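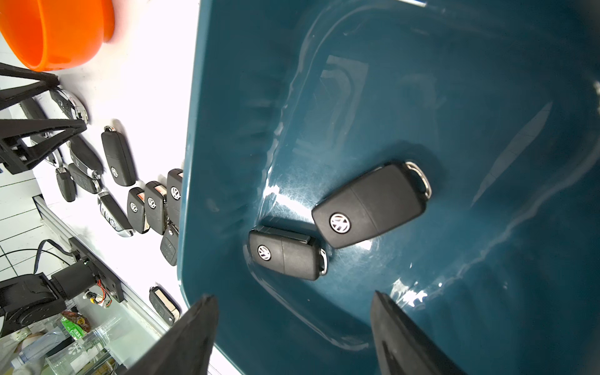 Zwei VW-Klappschlüssel in der Kunststoffwanne.

Zwischenbericht Dorfauto Harmont, Stand August

Liebe Saodah Mandagi,

Sie wollten es kurz und ohne Tabellen, also erzähle ich einfach mal. Wir haben jetzt 129 angemeldete Haushalte, und die sechs Autos stehen kaum noch herum. Gebucht wurde im Berichtszeitraum 1340 Mal, im Zeitraum davor waren es noch deutlich weniger Fahrten, vor allem aus den Ortsteilen oben am Hang. Am beliebtesten ist (wie erwartet!) der Kombi am Bahnhof, am unbeliebtesten der Standplatz in Ngui, da müssen wir über die Beleuchtung reden.

Die Buchungssoftware Trirker läuft seit dem letzten Update stabil. Vorher sind uns immer wieder Buchungen über Mitternacht doppelt durchgerutscht, das gab ein paar unschöne Telefonate.
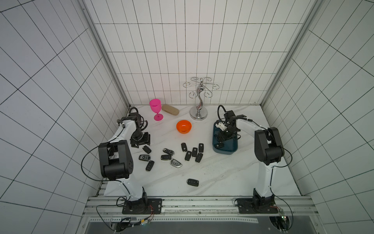 Verschiedene Schlüssel auf weißem Marmor, dazu ein rosa Weinglas.

Geld
Von der zweiten Rate sind 1468 Euro noch nicht ausgegeben. Eingeplant waren sie für Kindersitze, die Lieferung von Stirkine lässt aber auf sich warten. Larysa Horobets hat dreimal nachgefragt und am Mittwoch endlich eine Zusage bekommen – schriftlich! Die Versicherung ist teurer geworden als kalkuliert, das fangen wir über die Grundgebühr ab. Den Beleg reiche ich mit der Schlussabrechnung nach, wenn das für Sie in Ordnung ist.

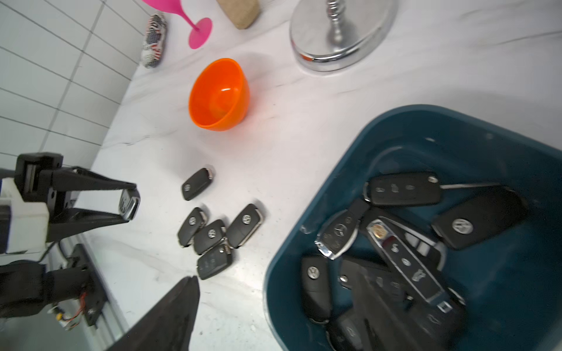
Wie es weitergeht
Im Herbst möchten wir einen Fahrdienst zum Ärztehaus ausprobieren, für Leute, die nicht mehr selbst ans Steuer wollen. Neun haben sich schon als Fahrerinnen und Fahrer gemeldet. Offen ist noch, ob wir dafür eine eigene Genehmigung brauchen, der Landkreis prüft das gerade. Könnten Sie mir bis dahin sagen, ob wir den Posten »Werbung« dafür umwidmen dürfen? Die Flyer sind gedruckt, mehr brauchen wir dieses Jahr wirklich nicht.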